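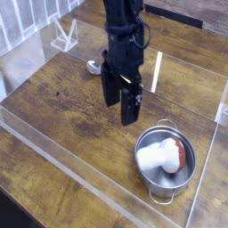
*Small steel pot with the wire loop handles, and a spoon.*

Subject: Re: [ellberg-soup] Cutting the October beef and barley down to a small pot

Hello all, and a special hello to the new people who signed up after the Flekham supper -- I hope you're reading this with something warm near your elbow.

On Friday, Kauko Turunen wrote:

> I made the beef and barley from the October sheet, which says it feeds 8, and there are only two of us at home now. We ate it for so many days that my wife started calling it "the tenant." Next time I want to make it in a small pot. I tried simply dividing everything and it came out like porridge. Is there a trick, or is barley just like that? Also, does anyone still brown the meat first? My sister says it's a waste of time and she has said so at length.
>
> Kauko

Kauko, I laughed out loud at the tenant. We had a lentil soup like that once, and I believe it outlasted a visit from my in-laws.

I've been cooking for a small household for a good while now and have made every mistake there is to make with barley, so let me go on a bit. Dividing everything evenly works fine for the meat and the carrots, but the water is where it goes wrong. A small pot steams off nearly as fast as a big one for its size, and the barley doesn't care how many people are coming to supper, it drinks what it wants. So for two people, with a second helping each and maybe a lunch, I use these:

- 1,000 ml water or light stock
- 300 g stewing beef, cut smaller than you think
- 100 g pearl barley, rinsed until the water stops being cloudy
- one carrot, one onion, a piece of rutabaga if you have it
- a bay leaf, salt, pepper

(I know, I know, grams. My kitchen scale came from Ingvarsson's when they still had the store by the bridge, and the button that switches it to ounces fell off years ago. I've gotten used to it.)

Keep the lid on but leave it crooked, and hold back a cup of hot water to add near the end. If you get down to the last ten minutes and it still looks like soup, leave the cup where it is. Mine nearly always wants half of it. And please don't salt all the way until the barley is done, or you'll be eating crackers to get through it like we did last winter.

As for the pot, you don't need anything fancy. I like stainless for this, with a handle on each side so I can carry it straight to the table and we can help ourselves. Heavy ones are nice, but my arms have opinions about heavy ones these days. If yours is thin on the bottom, turn the burner down a notch lower than feels right and stir every so often, down into the corners where the barley likes to settle and sulk.
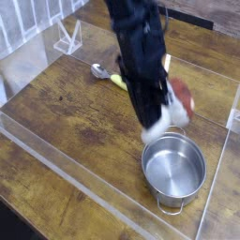
## Browning the meat

Now, your sister. I don't want to come between family, but I do brown mine! I used to skip it when the kids were small and supper had to be on by six, and it was perfectly good soup and they all grew up. When I have the time, though, I pat the pieces dry with a paper towel, get a little oil hot, and put in a few at once with some elbow room. In a small pot that means two rounds, maybe three. Then I leave them be until they let go of the bottom by themselves. The onion goes in after, with a splash of the water, and I scrape up all the brown bits while it hisses at me.

If you'd like to try it both ways, make it once her way and once mine, and write back. I won't be hurt. Well, a little.

## Leftovers, if you have any

Barley keeps on drinking in the refrigerator, so by the next day you'll be able to stand a spoon in it. Thin it with water (stock makes it too salty, to my taste) and warm it slowly. I wouldn't freeze it with the barley in. You can ladle some of the broth and meat out before the barley goes in and freeze that instead, then cook a fresh handful of barley when you thaw it. My neighbor puts in rice at that point, and I've eaten it at her table and it was lovely, but please don't tell her I wrote that down.

## One more thing

Several of you asked what the dark crispbread was at the Flekham supper. It's Brurkex, the caraway one, and the little grocery in Ellberg carries it on the bottom shelf next to the matches. They were out when I went by, so if you find them stocked again, would you send a note to the list? I'm down to the broken pieces, which are good crumbled over the soup, come to think of it.

Whoever has my blue ladle, keep it until next time -- I've been managing with the gravy one.

Warmly, and with a pot on,

M.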